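Folding shirts for the shelf and the bag
Speaker notes, Lertchai Srisuk, Tellside laundry and linen
Wednesday session, after lunch, main room at Altalholm

Slides go with these notes. The numbers are the slide numbers. Severin Eder is running the laptop, so say "next" out loud.

1. Title slide

Say hello, say name. I manage the finishing room at Tellside. We wash and press for hotels, two uniform hire firms and anyone who walks in at the front counter. This talk is about the front counter work, mostly men's and women's button-up shirts that go home folded and don't go on a hanger.

Ask for a show of hands: who folds shirts at work? Who folds them at home? Who has a chair at home with shirts on it? Wait for the hands on the last one.

Tell them questions are fine as we go. The practice tables open straight after.

2. How many shirts

Last year we folded 2,004 shirts at the front counter. The year before that we didn't count. We can hold 3,000 in a year with the people we have now, if they come in evenly, and they don't. December is the heaviest month and the week after New Year is nearly dead.

About 500 of last year's shirts came back across the counter to be redone. Let that sit for a second. Most were not dirty and most were pressed well enough. The complaint was the fold: collar crushed, a hard line down the front, or a stack that slid apart in the bag before the customer reached the car.

So the rest of the talk is about those.

3. What people complained about

Read from the slide, don't add to it.

Collar flattened or bent under.
Crease down the chest, beside the buttons.
Sleeves bunched in the middle so the shirt sits like a cushion.
Shirts of different widths in the same stack.
Button undone and the front gaping.

The sleeve one was the most common. The collar one was the one people were crossest about. A bent collar on a Monday morning means getting the iron out, and they paid us so they wouldn't have to.

4. The table

Spend longer here than you think you need to. When I started I wanted to talk about hands, and most of what I've changed since then is the table.

Flat, clear and pale coloured. On a pale table you can see where a dark hem runs. Big enough for a whole shirt with the sleeves out, plus room at the back for the finished ones. If you have to pick up a finished shirt to make room for the next one, the table is too small or there's too much on it.

Height: hip height for the person who folds the most. We had ours too low for years. Raise it with blocks if you can't buy a new one.

Finished shirts go to one back corner. Basket goes to the other. Always the same corners, so whoever takes over the shift knows which pile is which. In our room that's finished on the left and basket on the right. If you're left-handed, swap them, but then everybody at that table swaps.

Light: from above and a little to one side. Straight overhead hides wrinkles. Somebody always asks about lamps. Any lamp.

5. The order

Go through this one slowly. Use the demo shirt on the lectern if the sound is bad at the back.

Do up the top button, the third and the last one. Customers ask for all of them. Three is enough to hold the front closed, and it saves a good bit of time over a day. At the counter we do all of them only if it's written on the ticket.

Lay the shirt face down, collar away from you. Smooth from the collar to the hem with flat hands. Don't pull at the hem. Pulling shifts the front underneath and you won't see it until you turn the shirt over.

Fold one side in to a line a hand's width from the collar. Bring the sleeve straight back down along the shirt. It should lie along the fold and stay on its own side. Then the same for the other side.

Bring the tail up first, a short turn, then fold the body up to the collar. Long shirts need it in thirds. Short-sleeved shirts only need it in half.

Turn it over. Straighten the collar with your thumbs. Done.

6. Partway through

Next two pictures go up together. Give people time to look before talking.
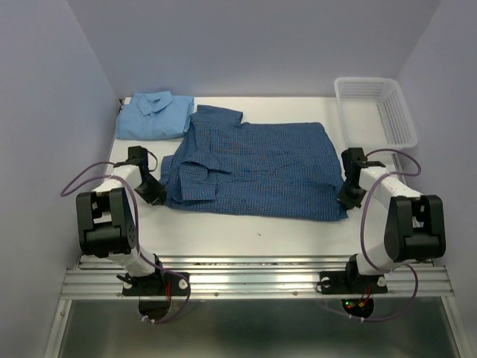
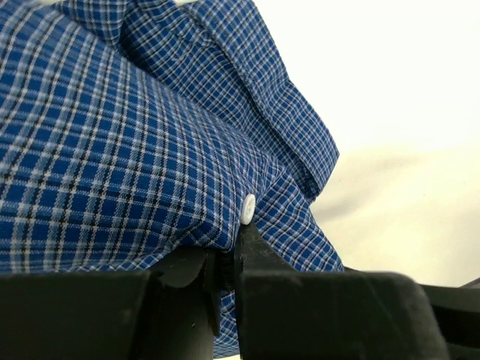
Slide 6. Top: one shirt finished, one still to do. Bottom: checked cloth close up, with a shirt button at the edge.

Points to make while they're up:

Look at the back left corner in the top one. The light blue shirt is a tidy rectangle with the collar facing up. That's the shape we're after. If I handed that across the counter I wouldn't expect to see it again until it needed washing.

The checked one in the middle is at the stage where most of our redos begin. A part near the top edge is standing up off the table. I'd take it for a sleeve or a shoulder. If you close the body over a lump like that, you get the cushion shape. Open it back out, lay the lump flat, carry on. It costs you a few seconds.

The bottom hem on the same shirt is uneven. That happens, and it's easier to fix now than after the last fold.

The basket is empty. Ask the room if they keep theirs empty while they fold. We use one basket for what's coming in and take it away once it's cleared, so nobody puts finished work in it by mistake. I know other rooms do it the other way round.

In the bottom picture, look at the small white button, then at the cloth running down beside it. That strip is the placket, for anyone here who doesn't sew. It's several layers thick on most shirts, so it wants to go its own way when the thinner cloth on either side folds. If your chest crease is always in the same place, look here first. Run a finger down the placket before you turn the sides in.

Also look at what the check does where the cloth bends. On a plain shirt you have to feel for a fold that has gone crooked. On a check you can see it, because the lines bend with it. New people at our table start on checked shirts for that reason. They learn to keep the lines square to the table, and by the second week they can do a plain one by feel.

Next.

7. Checks, stripes and plain

Checks: line up the side folds with a line in the pattern. Pick a line at the collar and follow it to the hem. If you end up two lines over, the shirt was lying twisted.

Stripes: same thing, only easier. Thin stripes are hard on the eyes late in the day. Swap with somebody.

Plain: use the yoke seam across the shoulders to check you're straight. Light plain colours show every crease, so fold those early in the shift while your hands are fresh. Dark plain colours show lint. Keep a brush on the table, or on a hook at the side if the table is small.

Linen: don't promise anything. Fold it loosely and tell the customer it will crease.

8. Stacking

Same width in the same stack. We cut a piece of stiff card to the width we want and leave it on the table. You can fold around it and slide it out, or just hold it against the finished shirt. Either is fine. The one we use now came out of a Dağdelen towel carton and it has lasted better than the plastic boards we paid for.

Turn every second shirt so the collars don't all sit on one end. With all the collars at one end the stack leans and then it slides. Four shirts to a bag is comfortable. With six you'll crush the bottom collar whatever you do.

Heavier shirts at the bottom. Flannel under cotton.

If Clirnix have their bags on the side table, mention that the wide flat bag suits four shirts better than the tall one. I'm not paid to say that and I still reuse the old paper ones at home.

9. Training somebody new

Keep this short if we're past twenty past two.

Stand beside them, same side of the table. If you stand opposite, they learn it mirrored and the sleeves go wrong for a week.

Let them finish a bad one. Then unfold it together and find the step where it went off. With us it has nearly always been the sleeve. Don't refold it for them.

No timing in the first fortnight. After that, time a batch and leave the single shirts alone. One shirt can be slow because of a stuck cuff or a missing button, and it tells you nothing.

Write the ticket notes in ordinary words. "All buttons" and "no crease on sleeve" are clear to anybody. We used to have codes, and two of us read the same code differently for most of a year. Severin has the before and after tickets if anyone wants to see them.

10. Trying it

Explain the tables. Two people to a table, one checked shirt and one plain shirt each. Checked first. Card is on the table, use it or don't.

Ask them to stop after the sides are in and look at the sleeves before they bring the tail up. Walk around at that point. Most of the help is needed there.

Things to carry over from the van: spare shirts, brush, the extra card, masking tape for marking the corners.

Likely questions

Fold warm or cold? Let it cool on the table or a hanger first. A warm shirt takes a crease from whatever is pressed against it.

Tissue paper? For travel, yes, one sheet behind the collar. For the shelf, no.

Collar stays in or out? In while folding. Take them out before the wash.

Does the sleeve go across or down? Down. Some shops do across and it works on slim shirts. On wider ones it leaves a ridge over the chest.

T-shirts? Different talk. Severin does that one at half past three in the small room.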